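首页 > 厨房与储藏 > 保鲜用品 > Pevov 716 乙烯吸附盒

Pevov 716 乙烯吸附盒（冰箱抽屉／储物箱两用）
货号 716
现货
单盒含替换芯 3 片

规格
外壳：白色聚丙烯，带透气格栅，可水洗（先取出芯片）
芯片：沸石颗粒载高锰酸钾，无纺布封装
适用空间：20 升以内的密闭或半密闭空间
建议更换：颗粒由紫转褐后更换
固定方式：平放，或用附带的挂钩挂在抽屉内壁
不含：电池、风扇、香精
销售与售后：Skederico 厨房储藏部

先说我们对这类东西的态度

保鲜盒、保鲜片、保鲜球、保鲜卡，Skederico 前前后后卖过不少，也下架过不少。这一类商品的包装盒上通常印着一颗水灵灵的草莓，旁边画一个向上的箭头，再配一个没有脚注的倍数。倍数是跟什么比出来的，比的是哪种水果，在几度，盒子开了几次，盒子上一概不写。我们写信去问过其中几家，收到的回复大多是把包装上的话再抄一遍。

所以这一页会写得比别家啰嗦，也会比别家扫兴。Pevov 716 能做一件事：把密闭空间里的一部分乙烯氧化掉。这件事对某些水果和蔬菜有意义，对另一些意义很小，对你放在餐桌上的果盘几乎没有意义。如果你看完觉得自己用不上，那就别买，省下来的钱可以买点好吃的。

乙烯是怎么一回事

苹果、梨、香蕉、桃子、牛油果、番茄这些东西，摘下来之后还会继续成熟，成熟的时候自己放出乙烯。乙烯又会催着旁边的果子成熟，旁边的果子再放出更多。老一辈人把硬柿子和苹果扎在一个袋子里，用的就是这个道理，不花一分钱。

反过来，想让东西熟得慢一点，可以减少它周围的乙烯。果蔬仓储和运输里用高锰酸钾吸附剂有很多年了，原理没有什么神秘。问题在于仓库和你家冰箱是两码事。仓库的温度、湿度和气体都有人管，门也不会每隔一会儿就被人拉开找酸奶。把仓库里的效果搬到家用抽屉上宣传，中间隔着的那一大段，多数厂家是跳过去的。

Pevov 的说明书里也有一句“延长鲜活每一天”，我们请他们拿掉，他们没有拿。我们把这句话原样写在这里，请当作没看见。

哪些东西可能用得上

对乙烯敏感的绿叶菜和西兰花。西兰花跟苹果同住一个抽屉，花球发黄会比较快，叶菜也是这样。如果你家冰箱只有一个果蔬抽屉，又非得混放，716 放进去有道理。

猕猴桃。硬的猕猴桃对乙烯很敏感，一箱里混进一个软的，其余的跟着软。买整箱的人可以考虑，不过把那个软的挑出来吃掉，效果多半更好。

还没切开的牛油果、梨和桃，已经熟到正好，进冰箱想再拖一拖的。主要功劳仍然归低温，吸附盒只能算打下手。

哪些东西基本用不上

草莓、蓝莓、樱桃、葡萄。它们坏掉主要是因为发霉和失水，乙烯在里面戏份不多。包装盒上最爱印草莓，这一点我们始终没想通。Pevov 这一款的盒子上也印了。

柑橘类。橙子、柠檬、柚子放阴凉处自己就能放很久，先坏的往往是碰伤的那一个。

根茎类情况复杂一点。胡萝卜和苹果放一起久了会发苦，这确实跟乙烯有关。土豆、洋葱发芽则牵涉温度、光照和存放时间，指望一片吸附芯解决，期望太高。

面包、熟食、剩菜，一点关系都没有。有顾客拿它放在米桶里防虫，请不要这样做，它不防虫。

已经切开的水果，请用带盖的盒子冷藏，尽早吃完。吸附盒管不了细菌。

它不能做的几件事

不除异味。高锰酸钾确实能氧化一些有气味的物质，所以有些卖家顺手把“除味”也写上了。716 的装量和透气面积都不是按除味设计的，放进去以后榴莲还是榴莲。想除味，先把冰箱擦一遍。

不杀菌。盒子里没有会跑出来杀菌的东西，真有的话你也不会想让它跟生菜待在一起。

不去农药。见过同类产品页上写“分解农残”的，我们建议看到这四个字就关掉页面。

不能让熟过头的果子变回去。软了就是软了。

我们自己试过什么，没试过什么

店里拿两只同款的带盖储物箱试过，一只放 716，一只不放，同一批青香蕉，同一间储藏室，放了 10 天，每天早上开盖看一次。放了吸附盒的那箱转黄慢一些，肉眼看得出来，差别没有大到让人想拍桌子。后来换成冰箱抽屉里的西兰花再试，结果就说不清了，抽屉开关太勤，两边的花球又本来就大小不一。

我们没有测气体浓度的仪器，这种试法也谈不上严谨，批次只有一批，看颜色的人还知道哪箱放了东西。写出来是让你知道我们的判断从哪里来，别把它当检测报告。Pevov 提供过一份厂内测试，条件是密封玻璃罐，温度恒定，没有人开盖。罐子里的数字很好看，我们决定不登。

跟同类产品比

Hellik 果蔬保鲜球
球形，滚来滚去，抽屉一拉就跑到最里面。填充物写的是“天然矿物复合配方”，什么矿物，配了多少，问不出来。外观比 716 讨喜，有三种颜色。因为没有变色指示，什么时候该换全凭日历，而日历是厂家定的。我们目前不进货。

Lodhi 保鲜垫
一张可以裁剪的网格海绵垫，铺在抽屉底部。它其实不碰乙烯，作用是让菜叶底下透一点气，别泡在凝结的水里。就这么一个朴素的用途，做得还行，价格也老实。可惜新版包装开始写“纳米”了。如果你家的问题是抽屉底部积水、菜叶发黏，买它比买 716 对路，厨房纸也能顶一阵子。

Pevov 716
优点是成分写得清楚，颗粒会变色，换不换自己看得见。缺点是外壳做得偏大，小冰箱的抽屉里占地方；挂钩的卡口偏紧，头一次装要使点劲；替换芯只能用自家的，别家尺寸对不上。最后这一条我们很不喜欢。

什么都不买
把苹果单独装袋扎口，香蕉别跟叶菜放一起，叶菜洗了就甩干，坏的早点挑出来。做到这几样，大部分家庭不需要本页上的任何商品。

果盘里的水果怎么办

问这个的人很多，单独说一下。果盘是敞开的，乙烯放出来就散进屋子里了，在盘子旁边摆一只吸附盒，等于在院子里开除湿机。我们见过有人把吸附片剪开撒在果盘底下当垫料，看了很着急，高锰酸钾颗粒不能接触食物，也不要拆开无纺布。

摆在外面的水果，能做的都是老办法：少买一点，避开太阳和灶台，别叠着压，熟了的先吃。香蕉尤其不必往冰箱里塞，没熟的香蕉受冷以后果皮发黑，里面也不好好熟；已经熟透的进冰箱倒可以，皮黑了肉还能吃，就是卖相差。跟其他会放乙烯的果子摆一处，香蕉会熟得快些，介意的话分两个盘子。 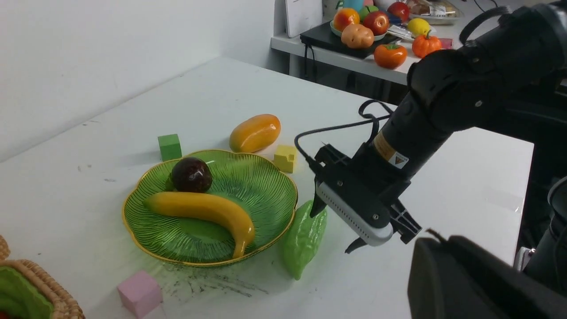 绿色金边浅盘里的香蕉和一颗深紫褐色的果子。敞口摆放，不适合使用 716。

盘子本身对保鲜没有影响。瓷的、玻璃的、木头的，有没有孔，都差不多。市面上有一种自称“能量釉”的果盘，标价是普通盘子的好几倍，我们店里没有，以后也不会有。

使用方法

撕开外袋，取一片芯，放进外壳，扣紧格栅。剩下的芯留在原来的铝箔袋里，封口压好，放阴凉干燥处。铝箔袋漏气的话，芯没用就先变色了，收到货请先捏一捏袋子，有瘪有鼓都正常，能闻到明显气味就联系我们换。

外壳放在抽屉角落，格栅朝外，别让菜叶糊在上面。也不要泡水。无纺布沾湿之后可能渗出紫色，染在白色抽屉上很难擦，染在手上要过几天才退。

从格栅看进去，新芯是紫色，用过一段时间会变成褐色。能用多久没有固定答案，要看里面放什么、放多少、门开得勤不勤。厂家写的是 3 个月，我们店里那只在塞满苹果的箱子里没撑到，而另一只放在几乎空着的抽屉里，过了期限还有一半是紫的。看颜色，别看月份。

褐色芯不能晒一晒再用。网上流传的微波炉复活法请不要试，我们不知道会发生什么，也不想知道。

安全事项

高锰酸钾是强氧化剂。芯片请放在小孩和宠物够不到的地方，不可食用，不可拆开。万一误食或溅入眼睛，立即用清水冲洗口腔或眼睛，带上外包装就医，不要自行催吐。

不要与酒精、甘油、食用油或清洁剂接触。

废弃的芯请按当地对家庭化学品的要求处理，处理前装袋，别直接倒进下水道。外壳可以洗净留用。

常有人来问的

能不能放两只，效果加倍？
密闭空间不大的话，一只够用，多出来的那只主要在占地方。箱子超过 20 升，或者里面几乎全是苹果，可以放两只，加不加倍我们没有依据。

冷冻室能放吗？
放得进去，没有用处。

放进衣柜行不行？
说明书没提，我们也想不出衣柜里谁在放乙烯。

装水果的车载冰箱可以用吗？
可以，注意固定。行车中外壳倒了没关系，泡在融化的冰水里就会染色。

花店说鲜切花也怕乙烯，能放在花瓶旁边吗？
康乃馨之类的确实怕，道理没错，但敞开的房间里跟果盘是同一个毛病。花瓶离果盘远一点更省事。

为什么你们的评分比别家低？
我们不删差评，也不拿返现换好评。低分里有一部分是嫌外壳大，有一部分是说看不出区别。看不出区别的那些，我们相信是真话，很多用法下本来就看不出区别。

买家留言摘录

“抽屉里放了菠菜和梨，感觉菠菜能多撑两天，也可能是这次买得新鲜。”

“太大了！页面上写了偏大，我还是没想到这么大。换到阳台的储物箱里去了。”

“冲着草莓买的，没用，看了你们的页面才知道本来就没用，怪我没先看。”

“挂钩第一次装差点掰断，后来用热水泡了一下才扣上。”

“紫色变褐色挺好看的，至于西兰花，还是黄了。”

配送与退换

周六下单的周末不发货，顺延到下一个工作日。

外壳与芯片未拆封可退。铝箔袋拆开以后不退，已变色的芯无法再次销售。收到时芯片已经是褐色的，拍张照片发来，我们补寄。

替换芯单独出售，每袋 3 片，货号与外壳相同，后缀 R。Pevov 今年 3 月改过一次外包装，新旧两种包装的芯尺寸相同，可以混用。新包装上的草莓比旧的大。

同类商品
Lodhi 保鲜垫（可裁剪）
带盖储物箱，20 升，无异味款
厨房纸，普通的那种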